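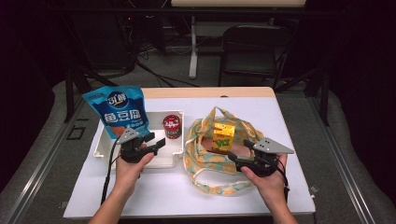 Posted by saltshelf in Snacks & Pantry - 14 replies, 173 views

Fish tofu in the bag - how do you store it once it's open?

I've been buying the snack kind of fish tofu, the one in the blue bag with 鱼豆腐 across the front. I know the frozen kind for hot pot pretty well, but the shelf snack is new to me. Two questions. Does it need to go in the fridge after opening, and can I cook with it or is it only for eating out of the bag? The store I go to is the Govwood market and the staff there gave me two different answers.

plumgate wrote:
Read the back of the bag first. If the pieces are wrapped one by one inside, each one is sealed and the outer bag is only there to hold them. Those can stay in the cupboard until the date. If they're all together in one pouch, fridge after opening and finish it in a day or 2.

saltshelf wrote:
Mine are wrapped one by one. So cupboard it is. What about cooking?

norrin_k wrote:
I wouldn't. The snack ones are already seasoned and they get tough if you boil them. Buy the frozen ones for soup. They puff up and take on the broth, and they cost less by weight.

tuckerlane wrote:
Disagree. I slice them thin and put them in instant noodles for the last 30 seconds. They don't get tough in that time. The spicy ones flavor the whole bowl. I've done this for years with whatever bag was on sale.

norrin_k wrote:
Thirty seconds is warming, I meant simmering. Try them for ten minutes and you'll see.

tuckerlane wrote:
Who simmers a snack for ten minutes?

plumgate wrote:
I do them in a dry pan over medium heat, cut in half, until the edges brown. Then over rice with cucumber. The sugar in the seasoning burns fast so stay by the stove.

Mod note: moved from General Cooking. Please keep price talk in the Deals board.

quietbarley wrote:
Is there any tofu in it? My sister can't have soy and I was going to bring some to her place.

plumgate wrote:
The name is about the shape and the texture. It's fish paste with starch and usually egg white. But a lot of brands do add soy protein, and the seasoning often has soy sauce in it, so I would not give it to someone with a soy allergy without reading every line of the label. Wheat too.

quietbarley wrote:
OK, I'll leave it. Thanks.

norrin_k wrote:
Also look at the sodium. I had one that was over 1,000 mg for a small bag. I can't remember the brand.

saltshelf wrote:
Update. I tried the pan version and the noodle version. The pan was better, the noodles were fine but very salty - next time I'll use half the soup packet. I put the rest of the bag in a Plondum tin in the cupboard.

tuckerlane wrote:
Half the packet is what I do. Should have said so.

deepwell wrote:
Does anyone know if the Honkanen Street store carries the barbecue flavor? Govwood had only original and spicy in February and the spicy is too much for my kids.

plumgate wrote:
They had it last time I went. Bottom shelf, next to the dried squid.

Last updated: February, 4:40 p.m.

Print this thread | E-mail this thread

Contact us | Copyright Triren Food Boards | Back to top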